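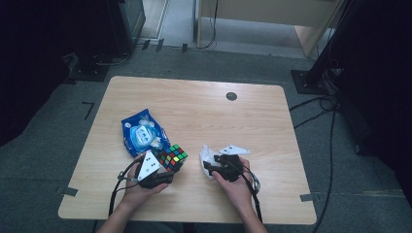
Plastics: What Are They Made Of?

Information for young visitors, ages 7 to 11
Bakitz Museum of Materials, Learning Department

Plastic is a material made by people. Most plastic begins as oil or gas, which is found deep under the ground. At a factory, the oil is heated and separated into different parts. Some of these parts are joined together into very long chains called polymers. The word comes from Greek and means "many parts".

Hard and soft

Plastics do not all behave in the same way. A toy brick keeps its shape when it is squeezed. A carrier bag folds and crumples. The difference depends on how the chains are arranged and on what has been mixed in with them.

There are 2 main families of plastic. The first kind goes soft when it is heated and can be shaped again – drinks bottles belong to this family. The second kind sets hard once and cannot be melted afterwards. Some saucepan handles are made from it.

How is plastic shaped?

Small beads of plastic are melted and pushed into a metal mould. When the plastic has cooled, the mould opens and the finished piece drops out. Bags are made differently. Air is blown into a tube of warm plastic until it stretches into a thin film.

What happens to it afterwards?

Plastic does not rot as an apple core does. It can stay in the ground for more than 100 years. Many kinds can be recycled, but they must first be sorted, washed and cut into flakes.

Words to remember

Polymer – a very long chain of tiny parts
Mould – a hollow shape used for making objects
Film – a very thin sheet

The Plasine Gallery is on floor 4. Children must be accompanied by an adult.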